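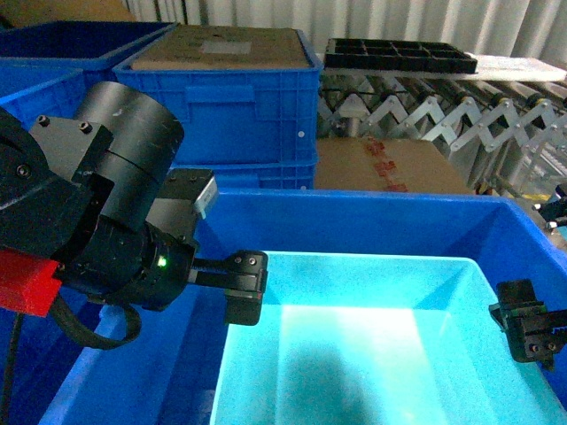 The gripper above the blue bin and its inner tray, which was empty at this point in the work.

The Second Look

A research group at the Kirnness Institute has found that a robot arm picks more reliably when it is taught to stop and check. The result has drawn interest from warehouse operators, and it came from a change that added no new hardware.

By the staff of the Kirnness Review
June 12, 2018

For most of its first year, the bin handling project at the Kirnness Institute measured its progress by speed. The arm was asked to reach into a plastic bin, take hold of an item, lift it clear of the rim and place it in a second bin. The shorter the cycle, the better the result was thought to be. Each month the group recorded a cycle time, and each month the time came down.

The number of failed picks did not come down with it. By October the group had a fast machine that dropped, missed or jammed a large share of what it reached for. Daniyal Usmani, who leads the project, asked his colleagues to set the cycle time aside and to study the failures one at a time.

"We had been treating a miss as bad luck," Usmani says. "When we went back through the records, the misses had causes, and most of the causes could be seen before the fingers ever closed."

The study covered 478 failed attempts. Each was replayed and given a cause by two members of the group working separately, and where the two disagreed a third person decided. The largest group, 240 attempts, came down to a single difficulty: the position of the item or of the container was slightly different from the position the arm had been given at the start of its motion. A further 112 involved contact between a finger and the wall or rim of a bin. The remainder were spread among slipping items, items that turned as they were lifted, and faults in the software.

The first two causes are closely related. Bins in a real storeroom are rarely set down in exactly the same spot. A tray placed inside a bin can slide toward one end. An arm that plans its whole path from one early view carries any error in that view all the way to the end.

The method the group developed is called Paisan. Its principle is simple to state. The arm moves toward the bin on the basis of its first estimate, as before, but it pauses at a set height over the rim. At that point it makes a new estimate from close range. If the two estimates agree within a set limit, the arm continues down. If they do not, the arm corrects its path, and if the difference is large it backs away and begins again.

The limit was chosen by trial. Set too tightly, it caused the arm to hesitate over nearly every pick. Set too loosely, it let the old errors through. The group settled on a limit of 10 millimeters for open bins and a smaller one for narrow trays, where the fingers have less room on either side.

Mudassar Jatoi wrote most of the software that compares the two estimates. He describes the work as a matter of deciding which view to trust. The distant view takes in the whole bin and its neighbors, and it is seldom wrong about which bin is which. The close view is sharper but narrow. When the fingers are near the rim, they hide part of what the arm most needs to see.

"The close view knows more about less," Jatoi says. "If you let it overrule everything, the arm becomes very precise about the wrong thing. We had a week of that."

In the present version, the distant view settles the question of which container the arm is working in, and the close view is allowed to adjust only the position and the angle of approach. Jatoi's first version gave the close view a free hand. It was abandoned after the arm, on several occasions, took the corner of a neighboring bin for the corner of its own.

A Crowded Floor

Much earlier work on picking was carried out on a bare table with a single container. The Kirnness group decided at an early stage to test among stacked crates, cartons and shipping equipment, with containers of similar color standing close together. The decision made the first months harder. Results fell well below those the same arm had produced on a table, and a report due to the project's industrial partner, Meveo, had to be rewritten.

Usmani regards that report as the most useful the group has produced. It contained a full account of how performance declined as containers were added near the target, and it persuaded Meveo to extend its support for a second year. The company operates parts stores for repair shops and has an interest in machines that can be brought into an existing building without rearranging it.
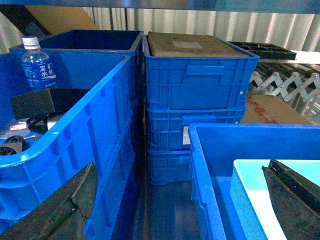
Does the second look make the arm slower?
Each pick takes a little longer, but fewer picks have to be repeated, so the total time needed to empty a bin has fallen.

The matter of time was the subject of some disagreement within the group. A pause, however short, is added to every pick, including the many that would have succeeded without it. Several members argued that the arm should pause only when the first estimate was uncertain. A version of that kind was built and tested. It performed well on large items and poorly on small ones, for the reason that the arm was often confident and mistaken at the same time. The pause was restored for all picks, and the group turned its attention to making it shorter.

Part of the saving came from moving the calculation. In the early version, the arm came to a full stop, sent its close view to a computer across the room and waited for a reply. The comparison is now begun while the arm is still slowing, and in most cases the answer is ready by the time the motion ends. Jatoi expects that the full stop will disappear altogether in the next version and that the arm will merely slow as it passes over the rim.

The treatment of contact with the walls required a separate effort. Better estimates reduced the number of collisions but did not remove them, for a finger must have some thickness and a tray must have sides. The group therefore added a rule for items lying near a wall. The arm approaches with one finger held closer to the wall and closes with the other, so that the item is drawn away from the side before it is lifted. The rule is plain, and it was taken from watching how members of the staff removed small parts from the same trays by hand.

It does not work in every case. Flat items lying against a wall remain difficult, as do items wedged into a corner. The paper describing Paisan gives these cases a section of their own and reports the results without averaging them into the rest. Usmani insisted on this. A reader who runs a store full of flat parts, he says, should be able to learn from the paper that the method is not yet ready for that store.

The Trays

A second finding came out of the work almost by accident. The group had been using a mixture of inner trays, some bought and some left over from earlier projects. When the results were sorted by tray, those with smooth floors and sloping walls gave better results than those with ribs or pockets. Small items were less likely to catch, and the edges were easier for the software to locate. Glare from overhead lights was the main drawback of the smooth trays, and the group now changes the exposure of the close view to allow for it.

The finding has been passed to Stakum, a supplier of storage goods that has agreed to make a short run of trays to the group's measurements. These will be tested beside the present ones over the coming months. The group has made no claim that the new trays will be better, and the comparison has been designed so that the people scoring the picks will not know which tray was in use.

The Kirnness group intends to release the records of its failed attempts, together with the causes assigned to each, at the time the paper is published. Records of success are common in the field, and records of failure are harder to obtain. Jatoi has spent much of the spring preparing the files and writing the notes that go with them. The notes now run longer than the paper.

Work on moving bins will begin next. In the present tests the containers stay where they are while the arm is at work. At Meveo's stores they travel on rollers, and they do not always come to rest when expected.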